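How I keep my hand-held gripper recordings usable: the house rules

I've been collecting towel and laundry recordings for a while now, mostly in ordinary bedrooms, and I keep getting asked for my rules. So I've finally typed them up. They started as a page of scribbles after my first batch of 500 clips, when Ginevra Santoro went through the lot and sent back 200 of them with the same note on each: "starts mid-grab". Ouch! She was quite right, though, and it hasn't happened on that scale again.

You'll need a gripper you can work comfortably with your hands, a bed or table at a sensible height, a few cloths and a notebook. I still use paper for the notes. You do you.

Before you start

Get permission from whoever lives there, and get it in writing. Vittoria Russo wrote our form and it fits on one side of a page: which rooms, which hours, what may be in view, and who to ring if they change their mind. If they do change their mind, the recordings from that home go, all of them, no haggling.

Walk round the room with the person before anything is switched on. Letters, medicine packets, family photos, school certificates, anything with a name on it goes in a drawer. Everyday stuff can stay exactly where it is. I used to tidy like mad and smooth every pillow, and my recordings all looked like hotel rooms, which was no good at all for a machine that's going to meet real bedrooms.

Then check the tool. Squeeze it shut and look at the fingers: the tips should meet evenly along their length, and the pads should sit flat with no corner lifting. Open and close it ten times slowly. If anything catches, stop and look at the pivots. I wipe the arms and pads with a dry cloth at the start of a day (I do forget the arms sometimes, they're a magnet for fluff).

Starting and ending a clip

1. Lay the cloth out the way the task sheet says. If the sheet says folded, fold it. If it says dropped, really drop it, don't arrange it to look dropped.

2. Hold the gripper over the bed, jaws closed, and start recording.

3. Stay still for a slow count of two.

4. Open, move in, do the job at the speed you'd do it with your own hands. Slower feels safer but it teaches a funny, hesitant sort of movement.

5. Let go, back off, close the jaws, and count two again before you stop.

That closed-jaws bit at both ends is the rule I'm strictest about. It gives whoever trims the clips a clean place to cut, and it lets them check the finger opening reads zero when it ought to. Tullio Vitale used to skip the second one to save time, and we ended up with a stack of clips where we couldn't tell if the towel had been put down or just let go of in a hurry.

Keep your free hand out of it. If the towel slides off the bed, let it slide, finish the clip and mark it as a miss in the notes. Misses are worth keeping! Please don't catch it with your knee either. I've done it, and yes, it was spotted.

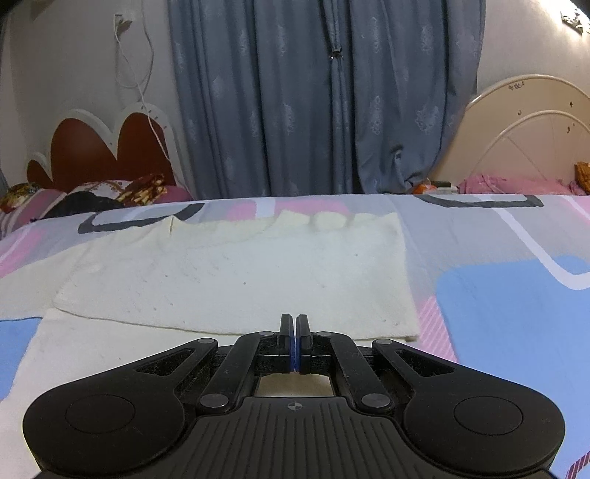
Pale cloths need a bit more care, by the way. A white towel can wash out if the light is strong, and then the edges you want to grab are hard to make out. I draw the curtains if there's sun coming straight in and leave them alone for the whole session, so the light doesn't jump about between clips. Same goes for lamps: on or off, pick one.

Watch for stray cables too. Know where they are before you start stepping backwards, and don't loop anything round your feet.

Notes and breaks

Write one line per clip: number, cloth, task, done or missed, anything odd. Do it straight after, while you still remember. I once left a whole afternoon's notes until 6 pm and made a right mess of them.

Take a proper break every half hour. Your wrists will start cheating before you notice they're tired, and the clips get jerky. Dario Bellini sets a kitchen timer and I've pinched the idea.

We're at 1,384 accepted clips for towels now, and the shared sheet gets updated each August. If your own rules differ on the opening pause I'd love to hear how long you leave — two counts suits me, but Ettore Barbieri swears by three.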